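## About Andbridge

Andbridge is a small school for home skills in Draltimier. We teach adults how to wash, dry, fold and store the things they use every day. We opened with one room and 2 tables, and today we have 47 students in the evening groups. Many of them came to this country recently, as we did, and they like that the lessons use simple words and a lot of practice.

Our first teacher learned her work in a hotel laundry, and she brought its order with her. Every cloth has its place, and each table gets a clean cover before the lesson starts. We buy paper for the tables in long rolls and cut it ourselves. In one year we use about 300 sheets.

The course has a part for kitchen, a part for bathroom and a part for small drying, as we call it. Small drying means cloths, sponges and gloves, the things which people leave in the sink. It is the shortest part, but students ask the most questions in it. We offer it also on Sunday morning, in the room on Panent Street.

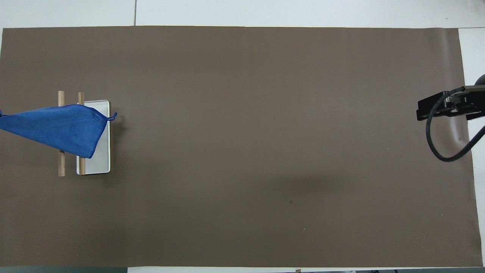 Hourani

For small drying we like simple equipment. Two upright wooden dowels are enough to hang a blue microfiber cloth, and a white tray with a low rim can stand next to them. The brown paper mat goes under everything. At home you can use a different tray, only please choose one that is easy to wipe.

New groups begin in April. You don't need to bring anything, we have cloths for all students. If you wish to visit a lesson before you decide, write to the office and we will tell you which evening has a free chair.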